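Rack snag (robot dishwork fault)

Rack snag, also wire snag or tine catch, is a fault in robot arms that load or unload dish drying racks. A gripper finger, or the item it holds, gets caught on one of the rack's wires during a move. The arm keeps pulling. Either the rack comes along, or the item slips, or the arm hits its force limit and stops. The name comes from the fault log of the Skokden kitchen trials, where it was first kept apart from ordinary dropped items.

It is counted as a handling fault and not a collision, though the two overlap and older logs mix them up.

Contents
1 Cause
2 How it shows up
3 The Skokden incident
4 Detection
5 Prevention
6 Safety
7 Naming and disputes
8 See also

Cause

Wire racks are hard for depth cameras. Rods are thin, often dark, and a depth sensor may return nothing at all for them, or return the plate behind. The planner then sees a plate standing in open air and picks the shortest way out. The shortest way out goes through a wire.

Dark coated racks are worse than bare steel ones in most logs. Bare steel gives glare, which at least marks that something is there. A black rod over a black tray gives close to nothing. The same rod across a white plate is easy to pick out in the color picture, but the depth map can still miss it. Systems that plan from depth only don't get the benefit.

Second cause: finger shape. Blunt, thick fingers need room on both sides of a rim. Between two dividers there often isn't any. The finger goes in at a slight angle, closes, and on the way up its back edge hooks a rod. Stepped fingers, with a raised segment behind the tip, catch at the step.

Third cause is the rack moving. A rack on cloth slides easily and the cloth slides with it. After one light bump the stored rack position is off and every later grasp inherits the error. Dinesh Pandey, who kept the Skokden log, called this the walking rack. By the end of a run the rack could be well away from its start position with no single bump large enough to trip anything.

How it shows up

Usual signs, in the order they tend to come:

Small sideways load at the wrist just after lift.
Rack tilts or creeps toward the arm.
Item rotates in the grip.
Force limit trips, arm stops with the item half out.
Operator frees it by hand, or the item falls.

Not every snag gets that far. A good many clear themselves when the rod springs back, and these are the ones that go unlogged. They still matter. A spring-back can flick a light item — a lid, a plastic cup — off the rack or off the table.

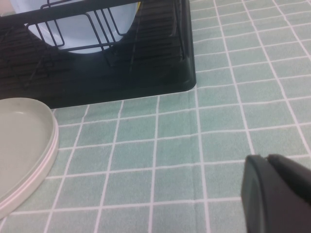 The stop with the item half out is the awkward one. The arm is holding a load against a bent wire. Release the grip and the wire lets go too, all at once. Early procedures said to open the gripper first, and most of the breakages in the Skokden log happened at that step, not during the snag itself. Current practice is to support the item, back the arm down a little along the path it came, then open.

The Skokden incident

The best known case is from the Skokden trials, 4th May, and is the reason the fault got its own code. A Bimau arm was clearing a rack of stoneware on a table. Force limit had been set at 40 newtons for an earlier job with heavier pans and never put back. The arm snagged on the third plate, didn't reach the limit, and went on lifting. The rack tipped up on its front edge with everything in it, then dropped off the wire and came down hard.

Two plates broke. A shard crossed the table line and landed on the operator side, where Sarita Dwivedi was standing with the stop button. She was not hurt. She had pressed the stop before the rack dropped, but stopping the arm did nothing for a rack allready in the air.

The review, written by Naveen Lodhi, listed these points:

Force limit carried over from another job without a check.
No limit on sideways load at all, only on total.
Operator position inside the reach of thrown pieces.
Rack not fixed down.
Stop button worked as designed and made no difference.

The last point got the most discussion. The stop had been treated as the main safeguard for tabletop work, so the risk sheet had nothing for stored energy in the rack or in a bent rod. A new line was added for it. The limit was cut to 15 newtons for rack jobs and has to be typed in again at every job change.

Trials resumed in July with the rack clamped.

Detection

Three methods in use, often together.

Wrist load. Compare the load after lift with the expected weight of the item. A plate that weighs far more than a plate should is a plate attached to something. Simple, cheap, slow. By the time the reading settles the wire is already bent.

Wrist camera. Watch whether the rack moves in the view in step with the arm. If the dish and rack both hold still relative to the camera while the arm rises, the rack is coming up too. Works well in good light. Fails when the held item fills the view, which with large plates is most of the time.

Slip sensing at the fingertip. Picks up the first small turn of the item in the grip. Fast, but gives false alarms on wet dishes, and wet dishes are the normal case at a drying rack.

The Grandano method, named for the test kitchen where Eduardo Navarro worked it out, is a short test lift. The arm raises the item 20 millimeters, waits 900 milliseconds, reads the sideways load and only then goes on. It adds time to every pick. Operators dislike the pause and it has been switched off at more than one site to make a cycle target, with the expected results.

Prevention

Fix the rack. Clamp, tray with a lip, or a rubber mat in place of cloth. This one change clears up the walking rack completely and costs very little.

Lift along the dividers, never across. The plate should leave the way a person would slide it out, in line with the slot. Means the planner has to know which way the slots run, so the rack is entered as a model and not left to the depth camera.

Pad the model. Each rod is entered thicker than it really is. Too much padding and the planner finds no way in at all and reports an empty rack, which confused people for a while. It should report no path. Some versions still dont.

Thinner or tapered fingers help with snags but hold heavy bowls poorly. The Mittal finger set was a compromise: narrow at the tip, wide pad behind, no step. Devendra Kashyap's notes on it say snags moved from the lift to the approach, so fewer broken plates and more scratched ones.

Keep lids and loose parts away from the rack front. The arm passes low there on its way in and out, and a loose lid under the finger can be pushed into the rack base and wedge.

Safety

Rack snag on its own is a low-force event. The hazard is what comes after — falling ceramic or glass, rods springing back at hand or face height, and people reaching in to free a stuck item with the arm still powered. The last accounts for most minor injuries put down to the fault, cuts and pinched fingers mainly.

Usual rules: arm in a powered-down hold before any hand goes in, eye protection when freeing glass, operator to the side and not facing the open front of the rack. Bent rods to be straightened or the rack replaced before the next run. A bent rod no longer matches the model and will snag again in the same spot.

Glass is excluded from most trials until snag detection has been shown to work on plastic with the same rack.

Naming and disputes

Some logs use snag only where the gripper itself is caught, and tine catch where the held item is. Others don't split them. Pandey argued for one term because the operator often can't tell which it was afterwards. Lodhi's review uses both, not always consistently, and counts from it should be compared with other sites only with care.

There's also disagreement on whether a self-clearing snag is a fault at all. Sites that count it look much worse on paper.

See also

Grasp failure
Force limiting
Stored energy hazard
Transparent and thin object sensing
Walking rack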